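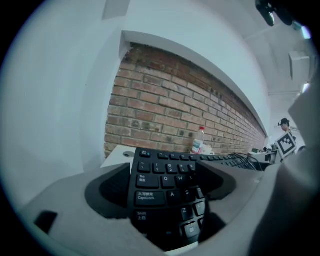 El teclado negro, con su «制表» debajo del Tab.

La máquina de las cartas

Cuando Noémi Juhász llegó a Valdebenito con dos maletas y un paraguas que no volvería a abrir en todo el verano, lo primero que le preguntaron en la panadería fue si sabía escribir cartas. Ella dijo que sí, claro, como todo el mundo, y la panadera (una mujer enorme y dulce que envolvía el pan como quien arropa a un niño) le contestó que no, que como todo el mundo no, que si sabía escribir cartas de verdad, de las que se contestan.

Y así empezó la cosa, casi sin querer, en la trastienda de la panadería, entre sacos de harina y un gato que dormía encima de las facturas. Noémi se sentaba allí a media tarde, cuando ya se había vendido todo el pan menos las barras feas, y la gente iba entrando de uno en uno a dictarle. Había quien quería escribir a un hijo que se había marchado a Tultdale y no llamaba nunca, y quien quería quejarse del agua, y una muchacha que quería pedir perdón y tardó cuatro tardes en decir de qué.

Noémi escribía en un teclado que había comprado de segunda mano, con las teclas marcadas en dos idiomas, uno de los cuales no entendía nadie en el pueblo y ella tampoco. A los viejos les encantaba. Don Anselmo, que se ponía chaqueta para venir a dictar aunque hiciera un calor de justicia, estaba convencido de que aquellos signos daban suerte y pedía siempre que su carta empezara con un golpecito a la tecla de la izquierda, la del mayúsculas, sin escribir nada, solo el golpecito. Noémi se lo daba. Qué trabajo le costaba.

Don Anselmo escribía a su hermano Blas. Llevaban 40 años sin hablarse por culpa de una linde, una higuera y una frase dicha en un entierro, y Blas vivía en Wollirside, que en Valdebenito pronunciaban cada uno a su manera y siempre bajando un poco la voz. Entre una casa y la otra había 2.069 kilómetros; don Anselmo lo sabía porque se lo había preguntado al conductor del autobús, que lo había mirado en el teléfono.

— Ponle que la higuera sigue dando — dijo la primera tarde.

— ¿Y qué más?

— Nada más. Que sigue dando.

Noémi escribió la frase y esperó, por si acaso, con las manos quietas. Fuera pasó un carro, o una moto, algo con ruido de lata. Don Anselmo miraba al gato. Al final se levantó, se abrochó la chaqueta, dio las gracias y se llevó la carta sin doblarla, cogida por las esquinas, como si estuviera recién pintada.

La respuesta tardó 20 días. Venía en un sobre larguísimo con el membrete de Usidico, la fábrica donde Blas había trabajado hasta jubilarse y de la que, por lo visto, se había traído a casa todos los sobres que pudo. Dentro había una hoja y en la hoja una línea: «¿Blancos o negros?».

Don Anselmo se la hizo leer tres veces. Después se sentó en un saco de harina, con lo que le costaba a él mancharse, y se echó a reír con una risa bajita que la panadera oyó desde el mostrador y que la hizo asomarse, con el delantal puesto y la boca abierta, porque en la vida le había oído reír.

— Negros — dijo —. Ponle que negros, que ya lo sabe él, que se comía los míos. Y ponle...

Noémi dio el golpecito a la tecla de la suerte y esperó otra vez. Aquella tarde la carta ocupó página y media. Hablaba de la madre, de un perro que tuvieron, de las rodillas, de lo cara que estaba la leña, y la higuera no volvía a salir hasta el final, en una posdata donde don Anselmo explicaba que en septiembre había tantos higos que se perdían en el suelo y que la habitación de atrás tenía cama.

La panadera cerró tarde ese día. Guardó dos barras feas en una bolsa, una para cada uno, y apagó la luz de la tienda mientras Noémi buscaba un sello.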